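**Week 5 – when the gripper lets go and the software doesn't notice**

Notes for the Takance group, 2024-04-08. Bring your logbooks, and if you missed last week get the calibration sheet from Oda Moen before you touch anything.

Okay, so last time I promised you a real failure, and I've got a good one. I was at Modgate when it happened, and I wrote part of the code, so feel free to be mean about it.

We had a two-finger arm draping strips of cloth over a rail. Pick up a strip, lift, move across, lower, release, go back for the next. It ran fine all morning. Then on one lift the cloth slid out of the fingers and the arm kept going! It did the whole move with nothing in its grip, lowered nothing onto the rail, and logged a success. It did that 10 times before Wondimu Wubshet walked past and asked why there was a heap of fabric on the floor.

The heap was the safety part, by the way. A loose end had worked its way into the base joint, and when Wondimu reached for it the arm was still live. He wasn't hurt. He did hit the stop button, and then he yelled at me, which was fair.

### What we found

- The grip check looked at finger position only. Thin cloth barely changes the gap, so "closed on cloth" and "closed on nothing" read the same.
- The check ran once, right after closing. Nothing looked again during the lift.
- The finger pads were worn smooth. Keith Hollis had flagged them in June and the note sat in a drawer.
- No gate switch on the open side of the cell.

Any one of these we'd have gotten away with for a while.

### Cloth is just mean

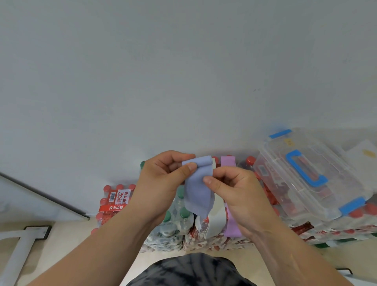 Soft stuff has no fixed shape, so your robot can't assume that what it grabbed is what it's holding up. A cup looks like a cup from every side. Now look at the lavender-blue strip – there's a small rolled fold at the upper right end and the lower edge is all wavy, and that's with a hand on each side of it. A camera check that expects a clean rectangle will throw that out, and one that's too forgiving will pass an empty grip. Pick your threshold with both mistakes in mind.

### For next time

1. Write a grip check that runs at 3 points in the move. Say what the arm does if each one fails.
2. Read the Groltelau incident sheet, pages 2 to 5. Shanti Chaturvedi will lead that discussion.
3. Lockout practice is with Genalyn Manalo. Closed shoes, please, and no dangling sleeves.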